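Triltement opens reading room for science-fiction magazines

A collection of 500 science-fiction magazines will go on open shelves at Triltement this September, free for anyone to read on the premises.

The magazines come from the collector Tarek Bensaid, who bought most of them by post over 48 years. They include 70 in Chinese, many with full painted covers of the kind that English-language titles have largely given up.
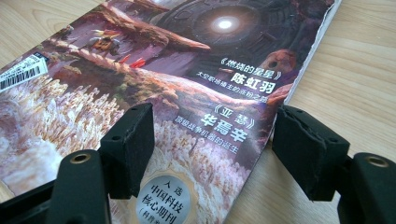 Readers can take any issue to one of the tables and keep it for as long as they like during opening hours. Copies with worn edges or weak spines are included, and staff will show visitors how to turn the pages safely.

"People stop at the covers first," said Nabila Ragab, who runs the reading room. "We want them to open the magazine as well, even if they can't read the language."

Short English notes on 201 of the issues have been written by Karim Hegazy and are kept in a folder by the door.

The reading room opens at 10am on Saturday. No booking is needed. Groups should ask for Shaimaa Metwally at the Triltement front desk.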